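Workshop notebook, Brosia laundry cell
8 June 2025

Long one today, sorry to whoever reads this over coffee. I said I'd write up where we are with the basket work before the people from Kurnton come back with their list, and I'd like to get it down while my head is still in it (and while I still remember which setting I changed). Arms on, grippers on, carpet room, washer end.

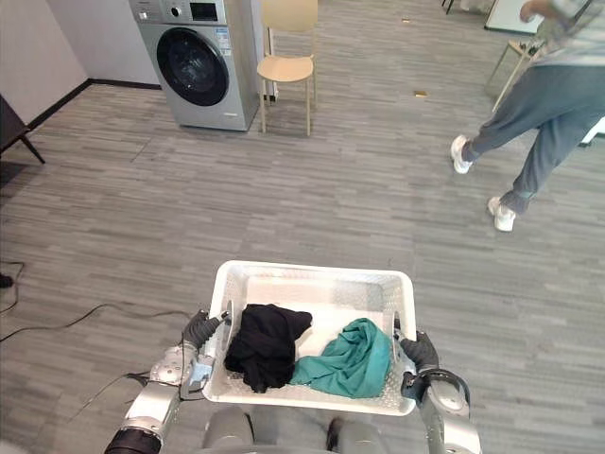
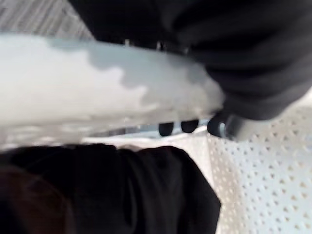
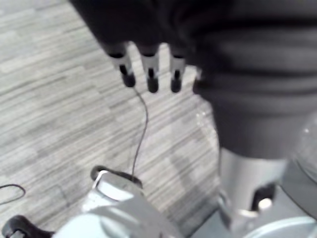 1. Carrying the basket

Two-handed carry is what we've settled on, one gripper on each short side, fingers over the rim. I fought this for ages! I wanted one arm carrying and the other free to deal with clothes, because that's how I do it at home, basket on the hip and a sock in my hand. But the arms don't have a hip. With one gripper the far end droops the moment the load shifts, and then you're chasing the droop with the wrist and everything gets twitchy.

Settings I'm leaving in: slow lift, short hold before any turn, both wrists tied to the same height target. If you change one wrist, change the other. I lost most of a morning in January to exactly that and I'd like it to be the last time.

Still open: how hard to squeeze. The plastic gives a little, and the holes in the walls mean a fingertip can find an edge and think it has a better grip than it does. I've got the limit set low for now.

2. Picking things out of the basket

Dark clothes on top of dark clothes are still the worst case by a mile. The wrist camera gets very close, everything goes soft, and you can hardly tell where one garment ends and the next one starts. Light things against dark are much kinder. If you're testing a change to the picking, please do the dark pile as well and write down that you did it, otherwise we'll fool ourselves.

The other thing is fingers catching the basket. Reaching for something low near the wall, the fingertips touch plastic before they touch cloth. I've moved the approach in toward the middle and made it back off after 2 misses instead of trying forever. After the second miss it asks for a person. More on that below.

3. Covers and cables

The fabric covers on the hands stay. I know they look like oven mitts. They keep lint out of the joints, and they can be washed, so we have a laundry robot that makes its own laundry. Check that the cloth isn't creeping down over the fingertips before you start a run. Just tug it back up, it takes a second.

Cables: the carpet side needs a proper tidy. I walk that way all day and I've started stepping over things without looking, and that's a bad habit to teach a visitor. I want them routed along the wall before the next demo. Nassar sells a low floor channel that would do it and I've asked for a price.

4. What it's doing to everybody's day

OK, this is the part I really wanted to write, because the Kurnton visit got me thinking and I haven't stopped.

Their laundry staff are who this is for. Right now the carrying and the loading are the bulk of a shift, and when I asked what hurt, I got backs and shoulders, straight away, from pretty much the whole table. So I went in thinking the lift was the job and we'd take the lift away and be heroes. What they wanted to talk about was the sorting. They pull out the pen before it goes in the wash. They notice the sweater that'll shrink. One of them told me she can tell by the feel of a pile whether something in it is still damp and needs to go back. We don't have any of that! We have a basket that goes from one spot to another, slowly.

And then there's the help call. Every time the robot gives up and asks for a person, somebody has to stop folding and walk over. In my head that was a small thing. For them it's an interruption with a beep attached, and they don't get to choose when it comes. I tried it myself for 30 minutes: did a folding job at the bench and answered every call from the cell. I got cranky fast. The folding was bad, too.

So I've changed my mind on a couple of points and I'd like the rest of you to argue with me:

Save the calls up. If it can't get a garment, leave it in the basket, carry on with whatever else it can reach, and ask once at the end. It'll be slower on paper. I think it's a much nicer thing to work next to.

Let the staff set the pace. The Pravik panel has a speed page that only we can get into. I want a plain slower/faster control out where they can reach it, no login.

Sorting stays with people for now, and we say so out loud when we present. I don't want it turning up in somebody's head as "phase two" when we haven't got a clue how to do it.

Hours are the awkward one. I got asked, pretty directly, whether this means fewer shifts. I said I didn't know, and it was a lousy thing to have to say across a table. It isn't our decision, but I want it on the agenda with their manager before we install anything, with the staff in the room. I'm happy to be the one who brings it up.

5. To do

Reroute the cables along the wall.
Dark pile test again with the new approach, same clothes as last time.
Spare set of hand covers, the old ones are getting thin at the fingertips.
Mock up the speed control (cardboard and a knob is fine for now).
Write to Kurnton about saving up the help calls and ask how many they'd put up with in a shift.
Put the squeeze limit in the shared settings file, it's only on my laptop at the moment. I'll do that one before I go home.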